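Simulated arm pushes the cube away instead of picking it, school club project

Trnka
Hello everybody. I am in a student robotics club and we prepare a pick task for our spring show. We work only in simulation, we don't have a real arm. The arm must take the teal cube from the white table and not touch the mugs. With 50 training runs it goes to the correct place, but very often one finger comes down on top of the cube and pushes it away. I put two views from our simulator.

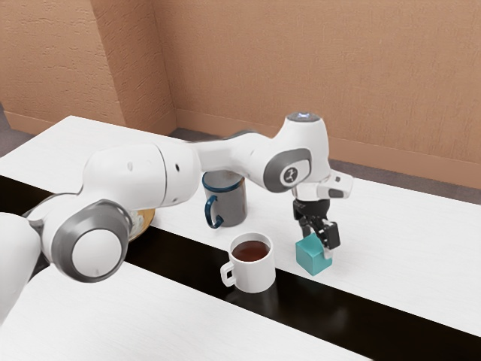
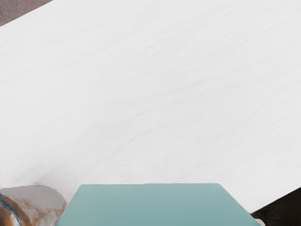
Our teacher says we should record more runs, up to 200, but it takes all our evenings. Is it really the number of runs, or do we make some other mistake? The cube starts in a different position every time. The mugs never move.

Lurnstead
I had the same problem in my class last year. Before you record anything, look at how you drive the arm in your own runs. I was closing the fingers while the arm was still moving down, and the model learned exactly this bad habit. Now I stop above the cube, turn the gripper so the fingers are parallel with two faces, go straight down, wait a little, and close. We threw away the old runs and made 100 clean ones. It was much better than the big messy set.
Also please check that both views are saved at the same time step. Ours had a delay of 2 steps and it took us until December to find it.

Orkon
more data always helps, just do the 200

Trnka
Thank you both. I checked and in many of our runs the gripper is turned a little wrong when it goes down, so I think this is the reason. The delay I still have to check. We will record again slowly and I will write here how it goes.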